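3.2 Where people eat when they eat late

I'll admit this was my favorite part of the study. We had 2278 diary entries to read, and Razia Gilani and I split them down the middle, then swapped piles and argued over the coding (mostly by text message, mostly after midnight). The Griva neighborhood gave us the richest notes by far. People there wrote down everything, right down to which chair they sat in!

What jumped out first was how much of late eating happens in the kitchen and how little of it happens on a couch. We'd gone in expecting television to run the show. Instead we kept reading about a table a few steps from the counter, a window over on one side, and somebody finishing the rice from dinner.

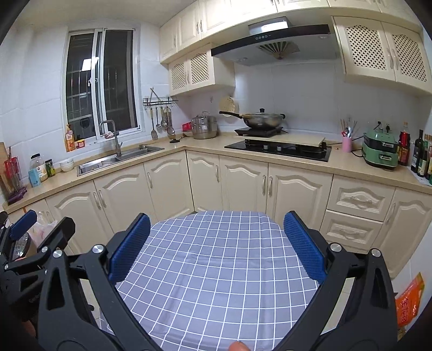 Does a late snack count as a meal? We counted it as one whenever the person sat down for it, which follows the rule we set in Section 2.

Figure 2. A kitchen at night, with a checkered tablecloth on the table and cream-colored cabinets beyond it.

That rule did cause some trouble. In Trinov, 26 households told us they always eat standing up after ten, even when it's a full plate of food, and under our rule those plates went in as snacks. Razia wanted to recode them and I didn't, so we ran the numbers both ways. The gap between the two neighborhoods got smaller with her version but it didn't go away, and both sets are in the appendix.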